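Ticket: Backpack zip jams at the corner, front pocket won't close
Product: Clotik school backpack, navy
Status: Closed
Opened by: Salma Lahlou
Handled by: Doaa El-Sayed, Sulemana bag repairs

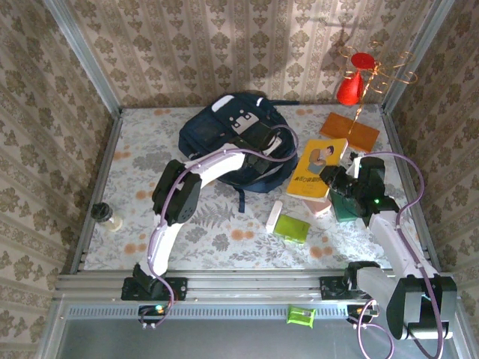

1. Problem as reported

The main zip on my navy backpack catches at the right-hand corner when I close it. It opens all right most of the time. When the bag has books in it I have to hold the two sides together with one hand and pull with the other, and even then it sometimes stops dead at the bend.

The front pocket is a separate problem. The slider runs all the way along but the teeth come apart again behind it. I keep pens and an eraser in there and have lost a few on the bus.

The bag was bought in March from the Mitport shop and is used five days a week. I have the receipt. I would prefer a repair to a replacement if it can be done, as the bag is otherwise fine and I have only just got the straps how I like them.

2. First reply (Doaa)

Thanks Salma. Two questions before you try anything.

Does the main zip catch when the bag is empty as well, or only when it is full? And when the front pocket comes apart, does it start from one end or does it open in the middle?

Please don't put oil or cooking fat on it in the meantime. It marks the cloth and picks up dust, and then we have to clean it off before we can see what is wrong.

3. Answer from customer

Main zip: I emptied it and tried again. It still catches, but less. Perhaps one time in three.

Front pocket: opens in the middle, behind the slider. If I run the slider back to the start and try again it sometimes holds for a bit.

No oil used. I did try a pencil on the main zip because my aunt said to. No difference that I could see.

4. Checks asked for

Doaa: The pencil does no harm. Please do the following with the bag empty and lying on its back on a table.

- Open the main zip all the way and turn the corner inside out. Look for lining cloth or a loose thread close to the teeth.
- Brush the teeth on both sides with a dry toothbrush, from the bottom end to the top. Crumbs and grit collect at the bends.
- Close the zip slowly, keeping the cloth flat with your other hand, and note exactly where it stops.
- On the front pocket, look at the slider from the side. The gap between the top and bottom plates should be the same left and right.
- Check that no teeth are missing or bent on the front pocket.

5. Results

Salma: Done on Wednesday evening.

Main zip: there was a fold of lining at the corner, and a thread hanging from it nearly as long as my finger. The lining has come unstitched there for 4 cm. The slider stops exactly where the fold is. I got a fair amount of grit out with the toothbrush, mostly from the other corner, oddly.

Front pocket: no teeth missing. The slider does look wider on one side, though I had to hold it up to the lamp to be sure.

6. Diagnosis

Main zip: loose lining being drawn into the slider. The zip itself sounds sound.

Front pocket: worn or spread slider. It is no longer pressing the teeth together properly. This is common on pockets that get opened many times a day.

7. Fix for the main zip

Doaa: Trim the loose thread with small scissors, leaving a short end. Don't pull it, or more of the seam will come undone. Fold the lining back away from the teeth and stitch it down by hand with ordinary polyester thread, keeping the stitches well clear of the zip. Small running stitches will do, then go back over them once. If you would rather not sew, bring the bag in and we will do it at the counter.

Salma: Sewed it myself. Not very tidy but it is on the inside. I closed the zip ten times empty and ten times with books in and it did not catch.

8. Fix for the front pocket

Doaa: You can try closing the slider up slightly. Use small pliers with a bit of cloth over the jaws, and squeeze the wide side at the back edge only. Very gently, then test. Stop after two attempts - the metal can crack, and then the pocket can't be closed at all.

Salma: Tried twice. Better after the first squeeze, no change after the second. It now holds if I close it slowly, but it came apart again when I put my pencil case in.

Doaa: Then it wants a new slider. We fit the Fudeck ones, size 4 for that pocket. Please empty the bag before you bring it in, and leave the straps as they are, we don't need to touch them.

9. Work done

Front pocket slider replaced. Old one kept in the envelope with the receipt in case the shop asks for it. Hand stitching in the corner checked and left alone. Main zip brushed again and run with a little zip wax.

10. Follow-up

Salma: Had it back a fortnight. Both zips fine. The new slider is a bit stiff compared with the old one.

Doaa: Stiffness is normal and should ease with use. If it hasn't after a month, bring it in and we will wax that one too. Closing this ticket.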